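11th May

Spent most of today being a nurse to a pair of pinchers. I have a degree. I'd like that written down somewhere, so here it is.

Gripper 2 has been closing crooked since we moved floors. Only slightly, but cloth notices slightly. You pinch a hem, lift, and one yellow tip has hold of it while the other is admiring the view. Jyoti swears it's the pads. Rochelle swears it's the finger mounts. I said it was the calibration, mainly to have a position of my own, and so of course I was the one handed the screwdriver.

Pads first, to be fair to Jyoti. The old ones came off with a fingernail and left a gray gum behind that took most of the morning, a wooden stick and half a bottle of alcohol to shift. Then new pads, pressed down and left under a clamp while I went and ate a sandwich standing up. The Mykhailiuk sheet says to leave them for six hours. The Mykhailiuk sheet was written by someone with no manager. They got lunch.

After that the finger mounts. Two screws each side, and on the left one the outer screw turned under my finger with no tool at all. So Rochelle wins, and she was very gracious about it, meaning she told everyone between my desk and the kitchen. I put a drop of the blue stuff on the threads, did them up evenly, ran the fingers open and shut a good long while and wiped the slots in the housing with a dry brush. Why lint goes in there I can't say, but it goes in there and it raises a family. Found a sock thread in January that I could have knitted with.

Then the cable, which had a kink near the plug and was dropping out whenever you reached across your body. Swapped it for the spare. The spare is longer than the old one and wants to be under a chair wheel at all times. Must get clips. I wrote "must get clips" last month too, I just looked.

Afternoon was the check on real cloth, out on the big table with both units going. We used the clothes from the bin, the dark gray thing, the lime one and the blue, on the grounds that thick, thin and floppy between them will show up most faults. You come in wide, set the tips on either side, close slowly, and watch whether both pads arrive together. 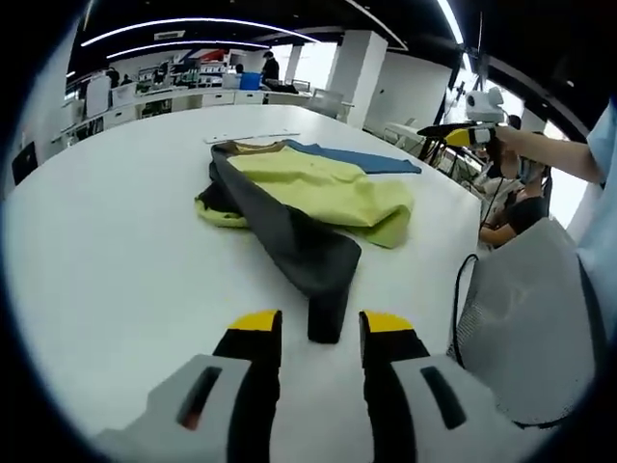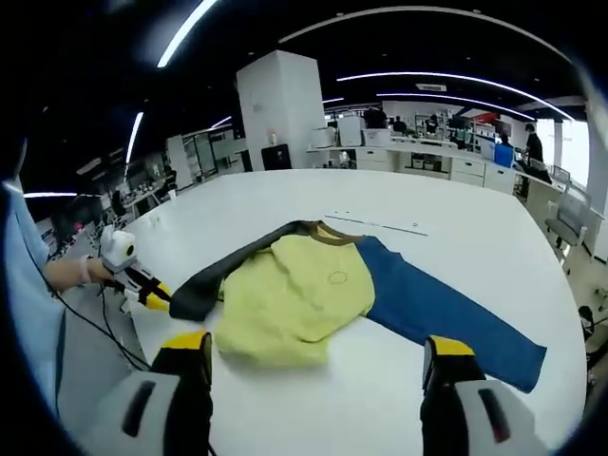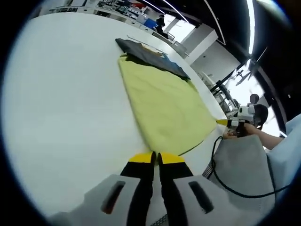
*Yellow tips, white table, the check pile. Keeping these with the service notes.*

The log for Gripper 2 now stands at 243 grabs on the new pads, and I'm calling it good until somebody proves otherwise. Both tips meet. If you hold it up to the window and close it you get one thin line of light all the way down, and I made three people come and look at the line of light. Soledad said "very nice" in the voice you use for a child's drawing.

The dark gray cloth is still the hard one. It drinks the light and the software loses the edge of it, so you think you've grabbed the strip and the trace says you've grabbed the table. Kuo-hua wants to try rougher pads from Dreditz. I want to try a paler garment. We've agreed to disagree until the order form comes back, and the form is with Rakiya, who has a stack of them and a look.

Calibration, by the way, was out as well. Not by much! But I ran it last thing with the jaws fully shut, then fully open, then shut again, and the zero had wandered. I reset it, wrote the new value on tape and stuck the tape inside the lid of the case where the old tape was. So I was right too, in a small way, and I mentioned this to Rochelle as she was putting her coat on. She kept putting her coat on.

To do tomorrow: check the screws on Gripper 1 before it gets ideas. Ask about the clips. Charge the Ilix pack, which I left on the wrong shelf and which was flat when I wanted it. Wash the lime one, possibly. It has been through the bin, the table and the floor this month and I've started to feel responsible for it.

Home late. Closed the kitchen drawer and caught myself checking that both sides arrived together. They don't. There's a screwdriver in the hall, but I'm leaving it there until the weekend.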